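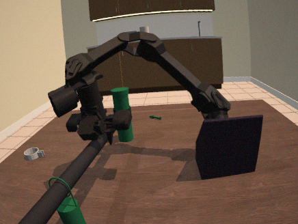

I've been pulling Scotch broom out of our back slope for 15 years now, mostly by hand and with a good deal of grumbling, so when my neighbor Banafsheh Shahbazi offered to lend me her Gedex root puller for the whole of April, I said yes before she'd finished asking!

It's a simple thing - a long steel handle, a foot plate, and a set of jaws that grip the stem right down at the soil. You lean back and up comes the plant, taproot and all (well, most of the time). I did more than 100 plants along the Watia Creek side and my back was still speaking to me on Sunday evening, which is a small miracle. 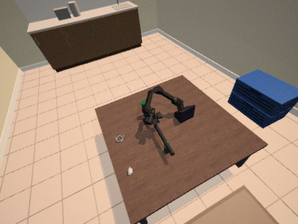
Black arm on the big wooden table, with the green ring near its base.

Now the grumbles. At 22 pounds it's a long haul uphill, and the jaws slip on anything thinner than a pencil, so seedlings are still a job for gloves and knees. Dry clay beat it twice. Wait for rain if you can.

I've ordered my own from Vestbridge, and Banafsheh gets hers back with the jaws cleaned and oiled.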